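Student Project Report: Planning the Equipment for a Garment Folding Study
Part 3. Equipment and budget

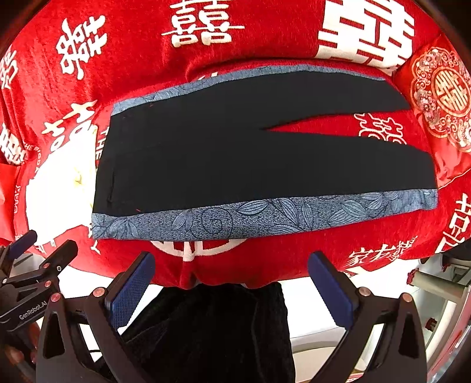 Figure 1. Short-legged trousers laid flat on a red printed blanket, with the hand-held grippers open in front.

3.1 What we had to decide

Our group has to collect folding demonstrations with two hand-held grippers, one for each hand, and later use them to train a small arm at the school. In January we received a budget of 1980 euros for everything except the computers, which belong to the laboratory. This part of the report explains how we divided the money and what we would ask for in the second semester.

3.2 Grippers: rent or buy

We compared three offers. Jolwood sells a pair of grippers with a long guarantee, but the price alone was higher than our whole budget. Skurnen rents a pair by the week, and the rent includes spare finger pads. Ofori also rents, a little cheaper, but pads must be ordered separately and delivery takes 16 working days. We chose Skurnen for the planning. If the project continues for a second year, buying becomes the better choice, and we recommend that the department ask for a new offer before the summer.

3.3 Clothes and surfaces

At first we wanted to put only 100 euros for clothes, and we now think this is too little. Plain T-shirts are cheap, but the study also needs garments with different panels and patterns. The trousers in Figure 1 are a useful type: the main part is matte black and shows almost no detail, while the strips along both sides are blue-gray, and the wider one has leaf drawings on it. For the list we grouped clothes by type and by how much the surface shows to a camera.

The background also needs a line in the budget. A plush blanket with large characters is more difficult for the software than a white table, and we want both kinds. We plan for four covers, two plain and two printed.

3.4 Storage and small items

The recordings need much space. We calculated roughly 22 hours of video for the first phase, and we want two copies of all files. For this we put two external disks from Flatix in the plan. Other small items are spare cables, a lamp with adjustable brightness, cleaning cloths and a box with a lock for the grippers. The lamp was added after the first draft, when our supervisor asked how we would keep white fabric from becoming too bright in the video.

3.5 Open points

The insurance for rented equipment is still not clear. Skurnen asks for a deposit, and the school office must confirm if it can be paid from the same budget. We also have to decide who keeps the key of the box on Saturday, when the laboratory is closed.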